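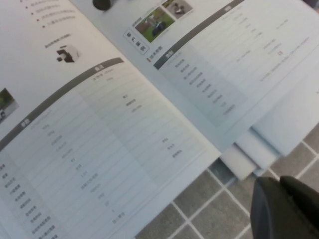

Can you build a page-turning arm at home for the price of a used bike? Only if you already own a printer, a decent power supply and a lot of patience.

I've been at this since December in the shared workshop, so let me tell you where the money went. Parts for the arm came to around 700. That's before the second gripper, which I'm not ready to talk about.

The plan everybody sells you is simple. Arm, gripper, wrist camera, let it look through a catalog, leave it alone, come back to a pile of scans. Rullotier's page makes it sound like an afternoon. I've had a lot of afternoons.

First lesson: paper is a rotten thing to pick up. A wooden block sits there and waits. A glossy page slides, bends, sticks to the one under it, and then comes up as a wad of four.

I'm practicing on product booklets for wheeled robots. They're heavy enough to stay put and thin enough inside to be a real test. Also they were free. 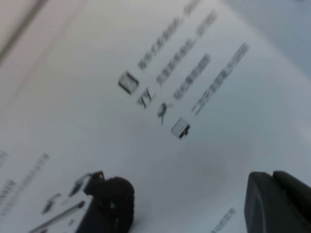

So I slowed the wrist way down. The default speed in the Lesus controller is fine if you want to impress people at a demo table. If you want to read anything the wrist camera saw, it's useless.

Slower helped some. Then I found out the arm shakes more at low speed than at medium speed, because the cheap gearbox in joint two catches on every tooth. Great design. Somebody got paid for that.

A guy on the Agarwal board told me to "just tune it." I have tuned it. I tuned it for three evenings and got a different shake.

The log from the last long run: 192 tries at turning one page. 18 clean turns. I'm counting a turn as clean if one page goes over and stays over, nothing fancy.

People post that kind of number as a success, by the way. They show you the 18 cut together with music. Ask for the other footage and the thread goes quiet.
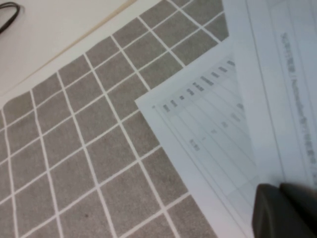

Does the surface under the paper matter that much? More than the gripper does, in my experience, and it costs next to nothing to change.

On the bare table the booklets skated. One nudge from a finger and the whole stack walked off toward the edge. Fabric grabs the bottom sheet enough that you get a second chance.

The grid lines I care about less. I had big ideas about using them to line up the wrist camera, and I may still do it, but cloth moves. You smooth it, you measure, you bump it with your elbow, you measure again. I would not trust a calibration that depends on me not leaning on something.

And no, I'm not buying the printed calibration board from Rikside. It's a checkerboard. It's a checkerboard on stiff plastic. I can get stiff plastic.

Someone asked if a suction cup would be better than fingers. Maybe on coated covers. On the thin inside pages mine pulled two at once nearly every time, and the pump is loud enough that the laser cutter people complained. The laser cutter people!

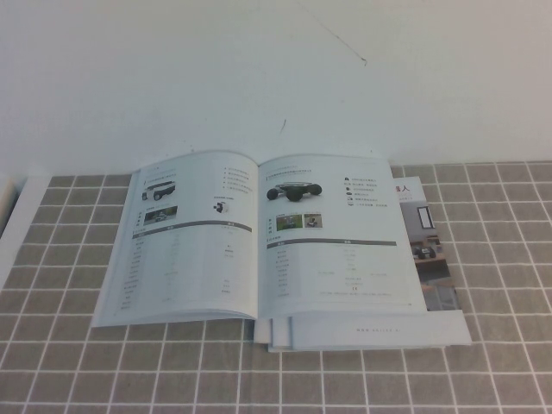 Photo: the author, shared workshop, 2023-07-07

What has been worth the money is a second camera that doesn't move. Boring, bolted in place, looks at the table from off to the side. It's the only thing in the build I haven't had to redo.

With the wrist view alone I kept guessing. Did the page go over, or is the camera just pointing at a different bit of the same page? A fixed view settles that in a second, and it doesn't care what joint two is up to.

I still don't think this beats a person with a phone and ten free minutes. I turned a whole booklet by hand while the arm was homing, just to check.

Next up is a softer pad on the fingers – bike inner tube, most likely – and a new gearbox if one turns up used. If your arm turns pages better than mine, post the full log. Not the clip. The log.

Contact | © All posts by the author | Back to top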